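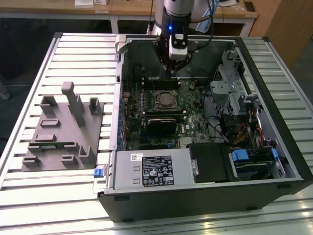

An open Dell desktop tower lying on its side, memory slots in view.

Getting Old Electronics and Junk Out of the House: Tips That Save Time and Money
By Yesenia Contreras
Updated 27 January 2018

Most households have a closet, a garage shelf or a corner of the workshop where dead equipment piles up. Old computers, printers, a microwave that stopped heating, a box of chargers that fit nothing. Clearing it out takes an afternoon if you sort first and call second. People who call a hauler first usually pay for more space in the truck than they need.

Start with three boxes and a roll of masking tape

Mark one box KEEP, one DONATE and one RECYCLE. Anything too big for a box gets a strip of tape with the same word on it. Trash goes straight into a bag. Don't make a "maybe" box. I had one in the garage from one September to the next and never opened it.

Work from the door inward so you always have a clear path out. Put cords with the thing they belong to and hold them there with a rubber band. A donated printer with no power cord ends up in the recycling pile anyway.

Take care of the data before anything leaves

Back up what you want from an old computer, then sign out of your accounts. Deleting files and emptying the trash does not erase a drive. Either run a full erase or take the drive out and keep it. On most desktop towers the side panel comes off with two thumbscrews or a latch at the back. Unplug the machine, hold the power button down for a few seconds, then disconnect the two cables from the drive and slide it out. Label it with the tape.

Phones and tablets need a factory reset. Check for a SIM card and a memory card too. Printers sometimes hold copies of scanned pages, so look in the settings menu for a reset option.
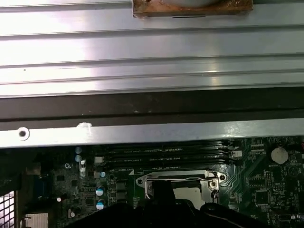

Once the drives are out, the rest of the machine can go to almost any electronics drop-off. Ask whether they take monitors, as many places charge extra for the older glass-tube kind. My county takes towers and laptops free and charges by the piece for the heavy screens. Yours may be different, and a phone call settles it.

Batteries are separate

Never put a rechargeable battery in the household trash or in the bottom of a junk pile. Remove them from laptops, cordless drills, toothbrushes and toys. Put clear tape over the contacts and store them in a plastic tub with the lid set on loosely until you can drop them off. If one is swollen, don't press on it or try to pry it out. Set it outside on concrete, away from anything that burns, and call the hazardous waste number for your area.

Getting a fair price from a hauler

If you have more than a carload, get at least two quotes. Haulers price by how much of the truck you fill, so stack things tightly before they come and flatten every carton. Our last load, with a sofa and a dead freezer in it, was quoted at $87 more by one outfit than by the other for the same pile. We went with Skoner, the cheaper one, and they were done before lunch.

Ask these on the phone:

Is the dump fee included, or added after?
Do you charge extra for electronics, tires or anything with refrigerant?
Is there a stair charge?
Will you give me the price in writing before you load?

Send photos of the pile taken from two sides. A quote given from a description tends to go up once the truck is in the driveway.

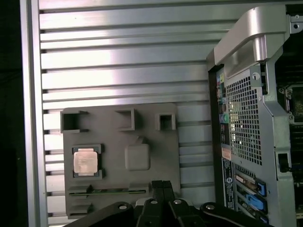 Things worth selling first

Memory, graphics cards and working power supplies from desktop computers sell well enough to bother with. Keep each part in an anti-static bag — a plain sandwich bag is no substitute. Metal shelving and hand tools go fast in local listings. Particleboard furniture usually doesn't, and neither do old speakers with torn cones.

Scrap metal is paid by weight. It is worth a trip if you already have a heavy load and the yard is on your way. My neighbor Abundio Cárdenas saves his copper wire and aluminum in two separate buckets, and he gets a better rate than I do for a mixed box.

Give yourself a deadline on anything you list. Two weeks is enough. After that, mark it down once, then donate it.

Cleaning up the empty space

Vacuum the shelf or the floor before you put anything back. Dust from old electronics is fine and clings to everything, so use the brush attachment and follow with a damp cloth. Wear a mask if the pile sat for years. Look for mouse droppings behind the last boxes, and if you find any, wet them down with disinfectant before wiping them up.

Then leave one shelf bare — that's where the next broken thing goes, with a strip of tape on it and the month written down. When the shelf is full, make the trip.

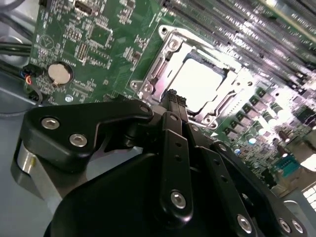
Randa Bataineh wrote in to say that her recycling center turned her away for bringing computers with the drives already removed, so call ahead if you plan to pull yours. She ended up taking them to the Areck drop-off across town, where they were accepted at no charge. She also keeps the receipt from every donation in an envelope taped inside the closet door, and says it makes tax time shorter.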